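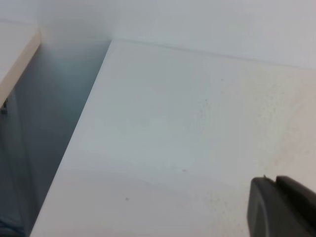 What is a film announcement for? It tells audiences and cinema owners that a picture is coming, often before a scene has been shot.

September 4, 2019
By the Brudik Film Studies Unit

Early notices are short - a title, a lead actor, perhaps a release month.

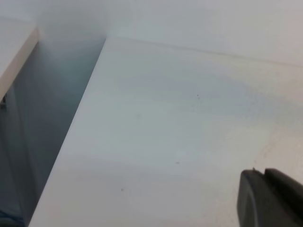 2.1 The first notice

Sallel, a comedy from Bamdale Pictures, was announced in November with one poster and 11 words of text. The poster went to 3000 cinemas.

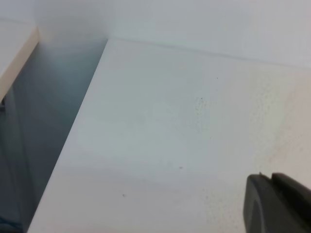

Wiriya objected that a poster without a release date gives cinemas nothing to plan with. Section 2.2 takes up this point.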